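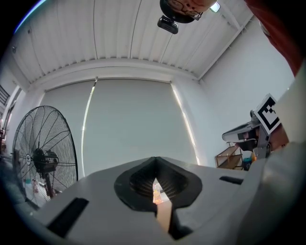 2022-12-30

The Gaete building is at the far end of the Vollemar yard, past the tire shop and the car wash. I took the bus out, got off one stop too early and walked the rest along the service road. There is no sidewalk for most of it. If you come by car, the gate on the left is the one you want. The gate on the right belongs to Fatgate and they will send you back.

The open day ran from ten to four. Duyên Ngô was at the door with a list and a box of paper badges, and she took groups through in turn. Mine had a retired couple, two students and a man who was looking for a unit to rent for his upholstery business. He asked the most questions, nearly all of them about heating.

Gaete rents out small workrooms by the month. The company took the building over in November of last year, and the tour was mainly a walk through the rooms, with coffee at the end. The building has 2,722 square meters on two floors, of which the upper one is finished and the lower one is still being divided up.

We started upstairs. The rooms there have white walls and a ribbed metal ceiling, also white. I had expected the ceiling to make the place feel like a shed, but with the walls painted the same color it is easy enough to live with. The sound is another matter. Voices carry, and when someone dragged a chair in the next room we all turned to look. Duyên said a tenant had asked for felt panels and that they were getting prices.

One room has a wide window with a big pale gray roller blind over it. The blind was down during our visit and a little daylight came in past it in thin strips. The upholstery man wanted to know if it could be swapped for a proper blackout blind. Tenants may do this at their own cost, as long as the old one is kept and put back when they leave. The same rule applies to shelves and anything else screwed to the walls.

There is a large black standing fan in there too. The upstairs rooms get warm from June on, according to Bảo Bùi, who looks after the building and joined us at this point. There is no air conditioning and none is planned. He said the fans do the job if you open the hall door as well, and that the blinds should go down before lunch on hot days. In winter the heating comes on at six in the morning and goes off at seven in the evening. You can ask for longer hours, but it is added to the bill.

Downstairs was colder and mostly dust sheets. Jakis, the contractor, had marked the new walls on the floor with blue tape, and we were asked to keep to the main aisle. The loading door is at the back. It is wide enough for a van, and there is a ramp for carts. The freight lift was out of order, so the students and I went back up by the stairs – 41 steps, according to the sign on the landing.

Coffee was in the shared kitchen. Heiðrún Skov, who rents room 5 and repairs accordions, had left her door open and let people look in. She pays for the smallest size and said it was enough for one person and a bench. Her one complaint was the parking, which fills up early when Fatgate has deliveries.

Practical notes, for anyone thinking of going to the next one:

- Take bus 67 and stay on until the turning circle.
- Wear a coat for the ground floor.
- The restrooms are upstairs only.
- Price sheets are at the front desk. Ask for the one that includes heating.

I left a little before three. The upholstery man was still in the hall with Bảo, measuring the doorway.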